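Projects > Entili > Frequently Asked Questions

Search the help pages Go

Frequently Asked Questions

What is Entili, in a nutshell?
It's our method for teaching a robot arm to tidy up small, awkward spots in the home, and all of the practice happens in simulation. We've been at it for a good while now, and we're still very fond of it!

Why bathrooms, of all places?
We get this one a lot. Kitchens were already well covered in our older Iltum rooms, and we wanted somewhere cramped, with narrow ledges where things don't really belong (everybody has one of those at home).

How well does it work?
Over the January runs the arm cleared the right object in 73 of every 100 tries, against 70 for the method we had before. A small gain, we know, but it held up in all 14 room layouts, and that made us happy.

Do the objects have to make sense together?
Not a bit. Pumby, our scene builder, picks them at random, so a shoe may well end up next to a nice piece of pottery. 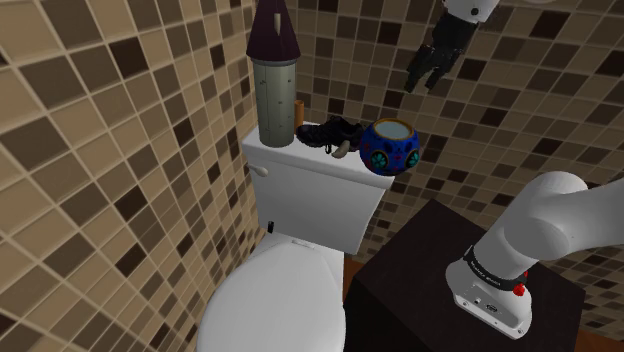
A Pumby bathroom: sneaker, blue pot and tower-shaped container on the toilet tank, with the gripper overhead.

Can I try it on my own arm?
Please do, and write to us at Vodbridge with how you get on. You'll want version 3 of the scene files, as the older ones won't load.

Page updated February 18, 2020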